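## Zenwood Buffet Warmer, Two-Pan

Hire item for staff lunches, birthdays and end-of-year parties at home or in a hall. Holds hot food at serving temperature for a buffet of up to 38 guests. It does not cook, so food must go in hot.

**What's included**

- Warmer base with 2 pans
- 2 serving spoons
- Power cord and drip tray
- Carry crate

**Hire details**

Pickup is from our Derkbridge counter after 8 am. Delivery to Clededach can be added at checkout. The bond is refunded once the warmer is back and checked. Scrape the pans before you return them; we do the full wash.

June bookings fill early with midwinter parties. For larger groups, book a second unit and put it on its own power point. Extra pots, lids, platters and tablecloths are listed under Kitchen and Table, and can be added to the same order. Colours of tablecloths vary with stock.

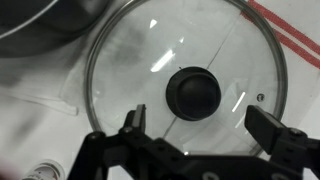 *Glass pot lid with black knob and steam vent. Hired separately.*

Questions about quantities or hall power supply: ask for Rostyslav Yatsenko at the counter, or use the enquiry form.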